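Product page updated July 2021. Replaces the earlier sheet for the Traretti shallow tray.

# Traretti shallow tray, blue

The Traretti shallow tray is a rectangular plastic tray for holding bottles, jars and tubs together on a worktop, shelf or trolley. It has low sides, so labels can be read without lifting anything out. It is sold singly or in cartons through Skoltov, and despatched from the Stadumcombe warehouse.

## Specification

| Item | Value |
|---|---|
| Stock number | 3271 |
| Shape | Rectangular, shallow |
| Material | Plastic |
| Colour | Blue |
| Tray weight | 185 g |
| Maximum load, evenly spread | 3,000 g |
| Maximum load, one end only | 1,520 g |
| Lid | None supplied |

The load figures apply to a tray standing on a flat surface. They do not apply to a tray carried by one end. Carry a loaded tray with two hands, one under each short side.

## Loading

Containers of different heights can share a tray. Put them in one row along the length, with the heaviest in the middle. A tall bottle at one end makes the tray awkward to lift and is more likely to tip when the tray is set down.

The blue tray takes a small brown glass bottle at the left end, then a clear water bottle with a black cap, then a clear cylindrical container with a metal lid. The water bottle is the tallest of the three and has the middle place. Jars that do not need to travel with the set, such as the one with the red lid, can stand directly on the worktop.
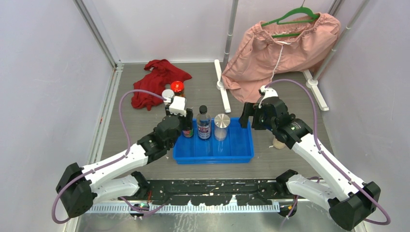 ## Surfaces

The tray may be used on laminate, sealed wood, glass and stainless steel. On a polished surface it will slide if pushed from the side – a thin rubber mat cures this. Mats are not included and are listed separately.

Do not stand the tray on a hob, a radiator or the top of an oven. It is not suitable for use in a microwave.

## Cleaning

1. Take everything out.
2. Wash in warm water with ordinary washing-up liquid.
3. Rinse, and wipe the corners with a soft cloth.
4. Leave upside down until dry.

Scouring pads will mark the surface. Oil and sticky spills should be wiped up the same day, as some food colourings leave a stain.

## Ordering

Quote stock number 3271 and the colour. The carton version is packed flat side down with a paper sheet between trays. Orders for the Čierny depot are sent separately and cannot be combined with Stadumcombe deliveries.

Trade accounts: Florencio Casado
Returns and damaged stock: Dinesh Bandara

The next delivery of blue is due in August. Back orders are filled in the order received.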